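Home | Guides | Cells | Parts | Forum | Contact

Print this page | E-mail this page

Re-teaching the tray and label positions on a bench-top arm cell

May 13, 2026

This guide covers the Lurnell bench cell: one jointed arm on a long table, a small stand, sample racks, a control box and a label printer. Work through it after a table move, a gripper change or any rack swap. It assumes you can jog the arm and save a point. The steps are run in the simulated cell first and then repeated on the real one with the same point names.

Before you start

Set the arm to manual and limit speed to 38 mm/s. Load the last good program and save a copy under a new name. Do not edit the original. If the copy will not open in the Kurkel editor, the project was saved with an older library; update the library and reload.

Clear the gripper. Points taught while a part is held will be off by the way that part sits in the fingers.

1. Check the gripper frame

Open the tool page and read the Z offset. The standard fingers in our cell use 105 mm. The short fingers use 100 mm. A wrong entry here shows up later as a uniform height error at every point, and people tend to chase it point by point. Fix the offset first.

Close the fingers and rotate the last joint half a turn. The midpoint between the tips should stay in place. If it wanders, loosen the finger screws, seat both fingers against their shoulders and tighten again.

2. Teach the center tray

The tray directly ahead of the gripper is the reference for the racks on either side. Teach it before the others. Jog in tool coordinates and bring the fingers in from above, then use the wrist view to square them to the frame of the tray. Align on the frame and leave the grid alone - shadow across the panel can hide a row of cells and pull your eye to one side.

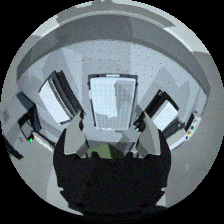 Renato Quiroga wrote in to say that he teaches the two outer corners of the tray first and lets the controller work out the middle, and that his points have held since February without a touch-up. The method is sound if the tray is rigid. With a thin tray that bows under load, teach the middle as well and compare.

Save the approach point straight above the tray and the pick point below it. Name them in pairs (TRAY_A, TRAY_P) so that a missing one is easy to spot in the list.

3. Teach the side racks

The side racks stand at an angle to the center tray, leaning opposite ways. Give each one its own user frame. Copying the center frame and adding a rotation by hand works on paper, but small angle errors grow along the length of the rack.

For each rack:
- touch off the origin corner
- touch off a second point along the long side
- touch off a third point on the short side
- save the frame and step through the first and last positions at low speed

If the last position is off and the first is good, the angle is wrong. If both are off by the same amount, redo the origin.

4. Teach the stand

The stand sets the height for labeling. Bring the arm over it with the gripper pointing straight down and the elbow up. Check the joint page before saving. A pose that reaches the stand with the wrist folded the other way will also save without a fault, and the arm will then swing wide on its way to the printer.

Lower in small steps until the fingers are just above the part. Stop there and save the approach. Then go down to grip height and save the second point - do not reuse the approach with an offset unless the tool Z was checked in step 1.

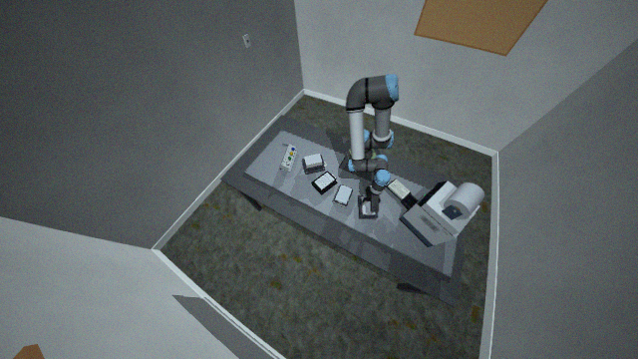 5. Set the printer clearance

Add a via point between the stand and the printer, high enough to clear the paper roll as well as the housing. Size it for a full roll. Run the move with the printer idle and watch the forearm as well as the gripper.

6. Run the cycle

Run one cycle at manual speed, then one at half speed. If both are clean, leave the cell running for up to 1000 cycles in simulation before copying the points to the real controller. Log any stop with its point name and joint values. Repeat stops at one point usually mean a joint is near its limit there; re-teach that point with a different elbow angle.

When the points are copied, write the tool offset and the program name in the cell log.

Related guides
- Replacing finger pads on the Skalska gripper
- Backing up a Bravo controller
- User frames: three-point and four-point methods
- Label feed faults and how to clear them

Print this page | E-mail this page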